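Kastham Censure Records, release 2
December 2023

Contents
Motions, committee reports and floor votes on the censure of members in state legislatures during the Cold War. The release holds 300 case files, one folder per case. Each folder has a text transcript and a row in cases.csv.

Sources
Most transcripts were typed from the Drernen microfilm set. The rest come from bound journals in the Tsegaye collection, which cover four legislatures the microfilm leaves out. 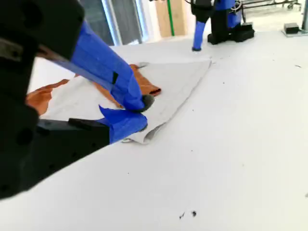
Where both sources carry the same vote, the journal text is used and the microfilm reading is kept in the notes column. Spelling follows the source. Line breaks do not.

Fields
case_id: eight characters, never reused
chamber: upper, lower or joint
charge: wording of the motion as filed
outcome: passed, failed, tabled or withdrawn
vote_for, vote_against: blank when the journal records a voice vote
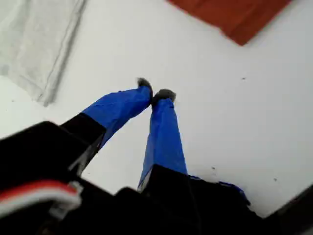
A blank is not a zero. Amended motions keep the case_id of the original, and the final wording goes in charge_final. Party labels are those printed in the journal for that session.

Known problems
1. Two folders have no committee report. The journals mention the reports without printing them.
2. Dates in the Drernen set are filing dates. Tsegaye dates are vote dates. Check date_type before sorting.
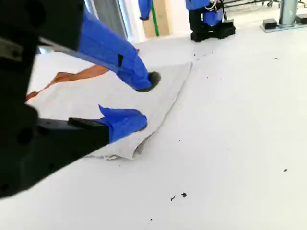 3. Closed sessions are listed with an outcome only.

Changes from release 1
The outcome "condemned" has been folded into "passed", with the old value kept in outcome_raw. Page references now point to the Cemberg reprint.
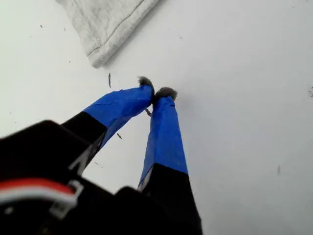 Scripts written for release 1 will still load the file but will miss outcome_raw unless the column list is updated.

Corrections
Send the case_id, the field name and a page reference.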